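**Valdir Guerra**
Small notes about our kitchen table, a thread

1/ On Sunday I finally wrote down everything I learned about living with a butcher-block table. My neighbour asked me three times already, so I put it in one place. Maybe it is useful for somebody else too.
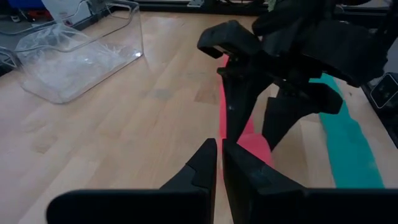 *The table in January. Honey colour, a bit of pink on top.*

2/ First, where it comes from. We bought it second-hand from a couple in Flekside who were moving to a smaller flat. They asked $200 and I did not negotiate, which my wife still mentions. The delivery we did ourselves, with a borrowed trailer and two very old blankets.

3/ I like the wood because it is light. Our previous table was almost black and every crumb on it looked like an accusation. On this one you see the strips of the grain first, and the crumbs only when you sit down.

4/ For the first months I treated it wrong. I used olive oil from the pantry. Please don't do this. After some weeks the surface became sticky and had a smell like an old salad. I had to clean everything back and start again.

5/ Starting again means sanding. I did it by hand, first with a coarse paper, then with a finer one, always along the strips and never across. It took me two evenings and my shoulders were complaining until Wednesday.

6/ Now I use a food-safe mineral oil. The bottle I have is from Merkgate, the little hardware shop beside the bakery, but I think any plain one will do. You put it on with an old cotton T-shirt, wait overnight, and wipe off what the wood did not drink.

7/ How often? In the beginning every week for a month, and then when the wood looks thirsty. I know this is not a scientific answer. Put a few drops of water on it. If they stay round, you can wait. If they go in and leave a darker spot, it is time.

8/ Somebody will ask about coasters. Yes, we have coasters. Yes, they are always in the drawer when a hot mug arrives. I have made my peace with one ring near the window side, from a teapot of my mother-in-law, and we do not discuss it.

9/ Now the second subject, which is what we do ON the table. Officially it is for eating. In practice it is also the post office, the homework place, the sewing room and, before Christmas, a gift-wrapping station.

10/ This taught me a lot about tape. Some tapes come off bare oiled wood very nicely and some leave a line of glue that collects dust for weeks. Cheap clear packing tape was the worst one for us. Paper masking tape was the most polite.

11/ If you have the glue line already: a little of the same mineral oil on a cloth, leave it for 14 minutes (I set the oven timer, otherwise I forget), and then rub softly with your fingers. No metal scraper! I tried it once and I can still find the place with my thumb.

12/ Bright colours are a different problem. My daughter had a phase with crepe paper, and wet crepe paper leaves its colour in the wood like a tattoo. Red and pink are the strongest. Lemon juice helped partly. Fine sandpaper helped completely, but then you must oil this spot again and for some days it looks paler than its neighbours.

13/ So the house rule now is simple. Dry things may go directly on the wood. For anything with paint, glue or water, the old plastic tablecloth goes down first. It has a pattern of lemons and is extremely ugly and I would rescue it from a fire.

14/ A word about the cleaning every day. Cloth with warm water, well wrung out, one drop of dish soap. Then a dry tea towel straight after. I learned from Mrs. Camargo downstairs that the second cloth is more important than the first, and I believe she is right.

15/ In winter the heating makes the air very dry and our table gets a tiny bit narrower. I measured it once for fun, then I lost the paper. There is a small crack at one end that opens in January and closes again when the rain comes in spring. I used to worry. Now I treat it like a calendar.

16/ If you have such a crack, don't fill it in winter with something hard. I read this advice too late with a bread board – the wood wanted to come back in summer, the filler did not let it, and the board split in a new place beside the old one.

17/ What did it cost, all together? After the table itself I spent $47 on oil, sandpaper and cloths. The T-shirts were free. One of them was my favourite, and I was not consulted.

18/ Would I buy this kind of table again? Yes, but I would look underneath before paying. Ours had a name scratched there, OMEN, in big letters. The couple from Flekside said it was there when they got it. The kids are delighted with this and tell every visitor.

19/ Some people asked me in messages if varnish isn't easier. Probably it is. You will have less work for some years and then a lot of work in one weekend. I prefer a little work many times, and I also like how the oiled wood feels under the hand in the morning, before anybody put anything on it.

20/ That is what I know. If you have a good trick for candle wax, please write it below. I tried the freezer bag with ice and I tried the iron with brown paper, and with both I still had a small shiny spot at the end. And sorry for my articles, I put "the" where I feel it should go 🙂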